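# How do you teach a robot to put away chopsticks?

Hi! I'm Ese Odukoya, and I work on a project called Tisia. My job is helping robots learn chores. People always expect me to say I type in clever instructions all day, and some days I do. But for chores, typing doesn't get you very far.

Try this at home. Explain to a friend how to pick up a chopstick, using only words, and let them do *exactly* what you say and nothing more. Open your hand. How wide? Move it down. How far? Squeeze. How hard? You'll both be giggling before the chopstick leaves the table (my nephew gave up and ate a cracker).

So we show the robot instead. We use a gripper you hold yourself, which is a bit like a pair of big tongs with a camera on it. A person does the chore with the gripper, and the camera records what the fingers are up to the whole time. 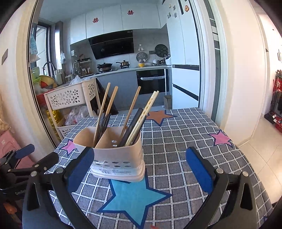

Chopsticks are a wonderful thing to practice on because they're so annoying! They're thin, they roll, and they lean in every direction. If you grab one, its neighbor might come along for the ride. A box just sits there and lets you pick it up. Chopsticks have other plans.

Each recording of somebody doing a chore is called a **demonstration**, or a demo if you're in a hurry. For the chopstick part of Tisia we collected 1858 demos in ordinary homes. My teammate Indrek Vītola did 39 of them in one afternoon and then said his thumb was on strike.

## What does the computer do with all that?

It plays a guessing game. We give it a picture from a demo and ask, "What did the hand do next?" At first its guesses are terrible. It says "go up" when the hand went down, or "let go" when the hand was squeezing. Every time it guesses, the program checks the real answer and changes itself a tiny bit. Then it guesses again, and again, and after a huge number of turns the guesses get pretty good.

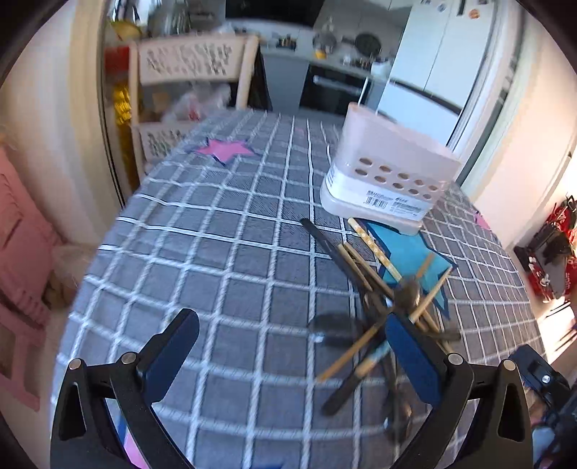
Messy moments are part of the game too. I used to think we should only keep the perfect demos, the ones where everything went in neatly on the first try. Indrek thought we should keep the clumsy ones as long as the person fixed the problem. We argued about it for most of July - in a friendly way, mostly - and then we did what scientists do and tested it.

## Our test

We made two robot brains. I named them Mernus and Prislow.

- **Mernus** learned from 755 neat demos.
- **Prislow** learned from 755 demos too, but lots of those had a slip in them, followed by a person putting it right.

It was important to use the same number for both. If one brain got more practice, the test wouldn't be fair, just like a race isn't fair if one runner starts closer to the finish line.

Then each brain drove the same robot arm for 57 tries, with chopsticks to put into a holder.
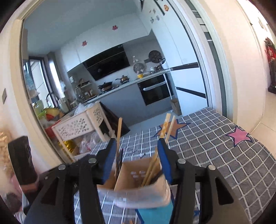

Mernus was lovely to watch when things went well. But if a chopstick slid sideways, it often carried on as if it were still holding it, and waved its empty fingers over the holder. Prislow was slower and a bit wobbly. When it missed, though, it usually went back and had another go, and it finished more of its tries than Mernus did.

So Indrek was right, and I owed him a sandwich.

We don't know yet if the same thing happens with other chores. Maybe slips help with skinny, rolly things and don't matter much for cups. We're going to try spoons next, and I've bet another sandwich on that one.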